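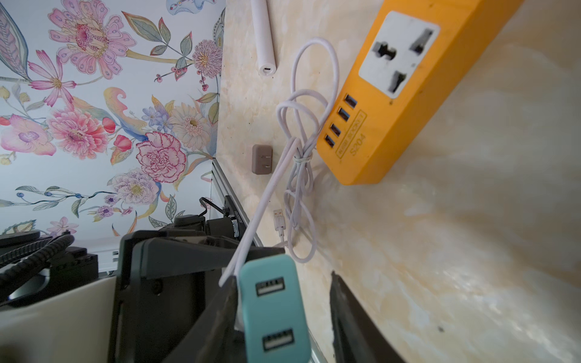 The gripper with the teal USB charger, charging bench task, June.

Hi Lev,

Okay, June report for the Saltoswood robotics club, and sorry in advance that it's long, there's a lot going on at the moment!

First the money, because I know you have to pass that bit along. Of the $3024 from the Nusta grant we've spent most of it on the arm itself and the new gripper fingers, and what's left is set aside for competition entry and the van. I'll send the receipts separately once I've found the one for the slotted rail (it's in my car somewhere).

The kids voted to do the "tidy the charging bench" challenge at Loltuline this year. The arm has to pick up chargers, plug adapters and the like and put each one where it belongs. It sounded easy on paper. Cables have turned out to be the whole job. You can see the mess of white cable between the power strip and the white tube, loops and a sort of knot, and that's a fair picture of what the kids are up against. If the cable is caught on something the arm just keeps pulling, so the senior group is writing a check that makes it stop and try from another angle.

We've split the club into 3 groups. Seniors have the code, the middle group runs the practice attempts and writes up every one in the logbook, and the juniors set out the bench and are very strict about it. They also picked the colours, so we have an orange power strip and a teal charger, and nobody is allowed to swap them out. The wrist camera has been great for this. The kids play back a failed grab and argue about which finger touched first, and I mostly stay out of it.

Results so far: in our last proper session the arm managed 9 good pickups out of 30 tries. I know that looks low, but in the session before that we spent the whole time on wiring and didn't log any, so I'm pretty chuffed. Most of the misses were the flat plug adapter, which sits so low on the marble top that the fingers skate over it. The charger is a nicer shape to hold.

Still to do before the next report:
- finish the snagged cable check
- try a softer pad on the narrow finger
- book the hall at Sandberg for a full run-through
- get permission forms back (six o'clock pickup is too early for a few families, so we might shift it)

One ask: could the leftover travel money go to a spare gripper motor if we end up carpooling? Happy to chat about it whenever suits.

Cheers, and thanks again from all of us!

Recent reports
May: arm assembled, first wobbly movements
April: choosing a challenge
March: sign-up night and the Nusta grant
Club calendar and pickup times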